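The New Hire Doesn't Eat the Fruit

By Trinity Haddad

Six in the morning at Gelulwood, the produce packing house off the county road, and the coffee machine is already out of cups. Sarita Khurana has a knife in her apron and a laptop under her arm. Two years ago it was just the knife. These days half her shift is spent in the simulator, where the arm learns its picking before it gets anywhere near a real crate.

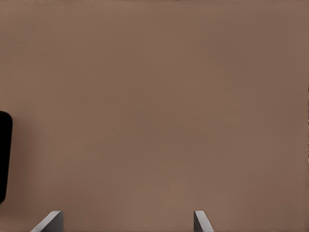
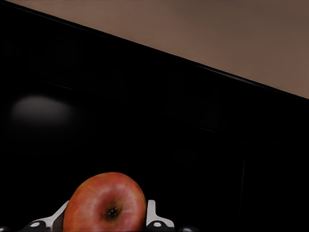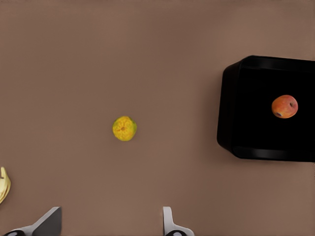 Simulated picking at Gelulwood: the gripper with nothing in its fingers, an apple held between them, and an apple in the black container with a citrus fruit still out on the table.

Khurana came up through the line. Eleven seasons of apples, then lemons, then whatever the truck had. She can tell you which box is going to have a soft one in it from across the room. So when the company signed with Kilix for the sorting arms she figured that was that, start looking. Then a supervisor asked if she'd sit with the software people for a week.

The week never ended. She watches the practice runs and marks the ones she doesn't like. Too hard on the skin. Wrong approach. Fingers too low. "They kept telling me the grasp was succesful," she says. "Sure. And the apple goes brown on Thursday."

The pay bump came in February. Not huge. Less standing, more headaches – her words.

Not everybody got a chair. Gelulwood had 22 people on the hand sort line before the arms. It has 18 now. The four who left weren't laid off, management is quick to say, they just weren't replaced. Pankaj Gautam, the shift lead, says it feels the same either way when you're the one covering breaks.

And the work that's left is different. The two arms on the floor take the easy stuff, one fruit at a time, round things mostly. People get the rest. Split crates, odd sizes, fruit stuck to other fruit. Gautam used to rotate folks so everyone had an easy hour somewhere in the day. "There's no easy hour anymore," he says. "The robot has it."

Vikas Bisht, who runs the floor, hears that one a lot. He pulls up last month's log on his phone: 1,262 stops that needed a person to walk over and press something. He wants that number down. Gautam isn't so sure. Walking over is a break.

Bisht does point to the wrists. Fewer people in braces, fewer calls to the clinic. Khurana backs him up on that, she wore one herself for most of a winter.

Next up is bananas. The bunches are a pain, says Zakhar Pylypenko, the Kilix engineer who drives out twice a month and sleeps at the motel by the gas station. Single ones are okay in simulation. Real ones bend, bruise, come with stickers in teh wrong place. He asks Khurana about it more than he asks his boss.

She's been teaching two others from the line to score runs. One loves it. The other lasted three days and asked for her old spot back, standing up, radio on, talking. Khurana gets it. Nobody talks much in the laptop room.

At ten she closes the lid and goes out to help with a late truck of lemons. Still has the knife.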